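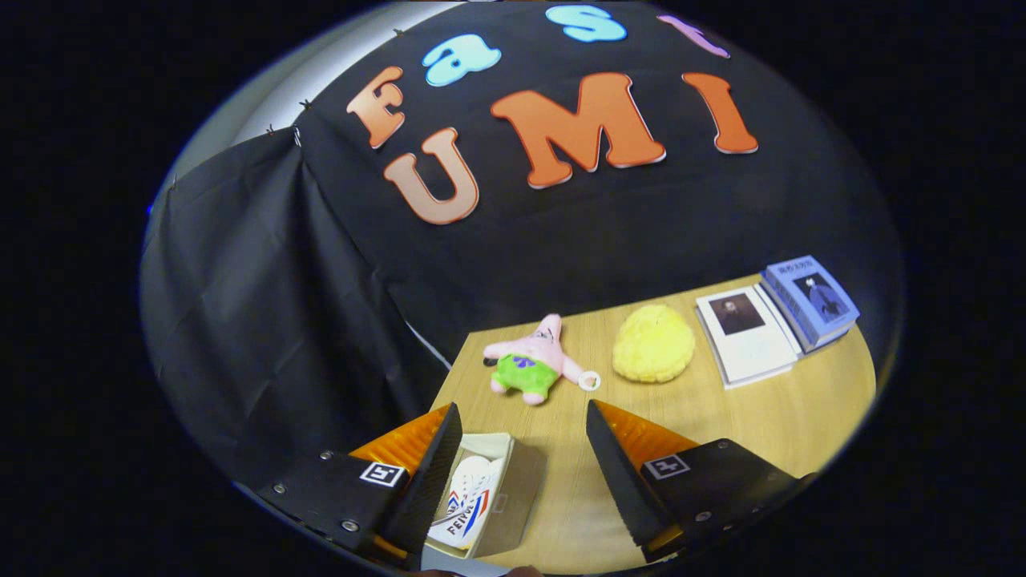

Cut-out letters on a black cloth backdrop.

Norusis have signed midfielder Nhi Quách from Sastell on a contract that runs for 2 seasons, the club confirmed in a short statement. The fee was not disclosed. Quách, a left-footed central midfielder, is registered for league play and will be eligible from the first match in September.

At Sastell she operated as the deeper player in a double pivot, taking the ball from the center backs and switching play to the right. She leaves with 75 league appearances. Her passing range is good over medium distance and less reliable when she is pressed from behind, a weakness that opponents targeted late in the season.

Norusis used a 4-3-3 for most of the last campaign, with a single holding player. Head coach Phùng is expected to keep the shape and play Quách on the left of the three, where her defensive work will be in the half-space and the fullback can move higher. Set pieces from the right are also likely to go to her.

The club has a preseason match against Zonitz at its training ground, kickoff at 4 p.m. Entry is limited to 300 spectators, with 100 places held for season ticket holders. Defender registrations remain open and a further signing at right back is under discussion.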